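Atham Laboratory, Moynihan Building
Shared notebook: Manipulation Software
Entry for Wednesday. Recorded by Anselmo Andrade. Read and initialed by Éabha Daly.

Subject: Skeltine mask merging and stale targets in Drivlow

Continued from the previous entry. The two open items were (a) merged instance masks where small crumpled pieces touch, and (b) planner targets that are older than they should be when the wrist view and the fixed view disagree. Both were worked on in the two-arm cell with the sweeping set on the marble-patterned floor.

09:40. Skeltine restarted with the configuration from the November branch. The model weights are unchanged. Only the post-processing was edited, so that any difference from the last entry can be assigned to it. The color-distance term in the merge step had been applied after the overlap test, which meant that two touching pieces of quite different color could still be joined if their boxes overlapped enough. The order has been reversed.

10:15. Replay of the stored set, 464 frames, with 1,138 labeled instances. White against magenta now separates in all the cases we had marked. Navy against navy does not, and was not expected to. Shadowed creases in the white pieces are still sometimes returned as a separate small instance. A minimum-area filter would hide this, but it would also drop small scraps that we may want to keep. The filter has been left off and the matter is listed below.

10:50. The pink items are a separate problem. In the wrist view the brush and the dustpan are close in color, and the bright reflections on the plastic split the mask. Skeltine returned the dustpan as two instances in several replay frames, with the division along the highlight. É. Daly proposed that the merge step accept a split when both halves share a long straight boundary and the boundary pixels are saturated. This was coded before lunch and put behind a flag (merge.specular_join, default off). With the flag on, the dustpan is returned whole in the replay. The flag must not be switched on by default until it has been tested on the suitcase latches and other shiny metal, where a false join would be likely.

13:30. Item (b). Drivlow accepts a target from either camera and keeps the one with the higher score. It did not look at the age of the observation. The log shows a target from the fixed camera being used 200 ms after a newer wrist observation had already arrived, only because the older one scored higher. With one arm standing over the pieces, the fixed view is partly blocked, and a high score from before the blockage is kept too long.

Change made: each target now carries the capture time of its source image, and the selector discards any target more than 60 ms older than the newest one for the same instance. The capture time is taken from the camera driver. The arrival time in the message header is no longer used for this purpose and should not be brought back, as it includes the queue delay.

14:20. First version of the selector dropped every fixed-camera target. Cause: the fixed-camera driver reports time from its own start and the wrist drivers report system time. An offset is now computed at launch and written to the log. Anyone who restarts a driver by hand must restart Drivlow as well.

15:05. Both changes running together. Instance identity is carried between the wrist views and the fixed view by color and floor position. Gripper fingers are masked out of the wrist images by a static polygon for each arm. The polygon for the right arm is a little too generous at the tip and removes usable pixels. It should be redrawn.

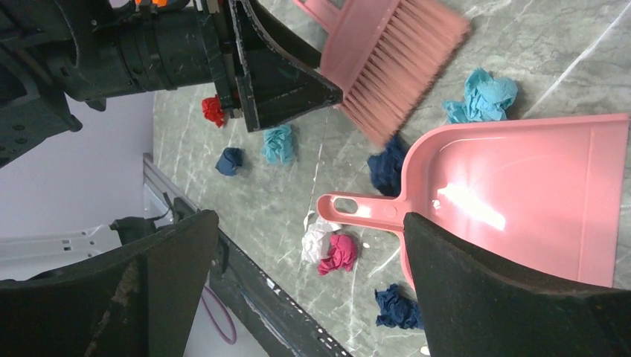
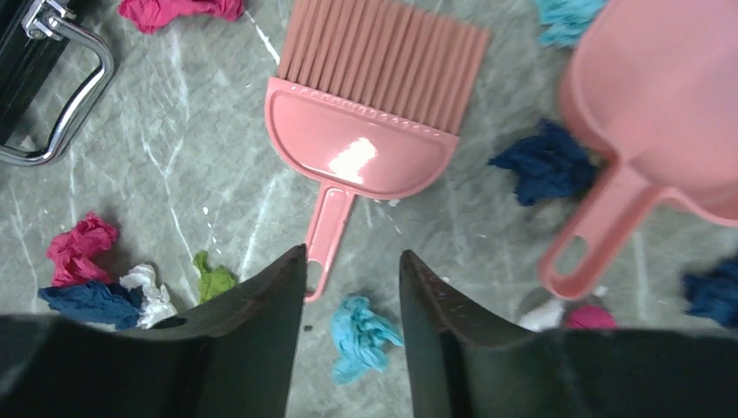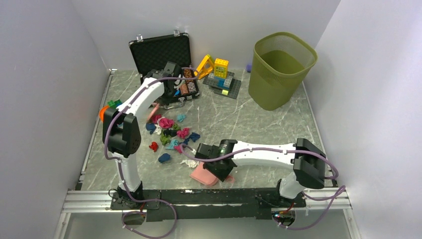 Two-arm cell, sweeping set. First and second: wrist cameras. Third: fixed camera.

Open items
- Small false instances in white creases. Compare an area filter with a depth check. (Andrade)
- merge.specular_join: test on metal parts, then review the default. (Daly)
- Navy against navy. Needs depth or a change of viewpoint; no work planned this week.
- Redraw right-arm finger polygon. (Andrade)
- Driver time base: request a common clock option so that the launch offset can be removed.

Configuration and both patches are committed to the shared branch. Replay output is stored with this entry.

A.A. / É.D.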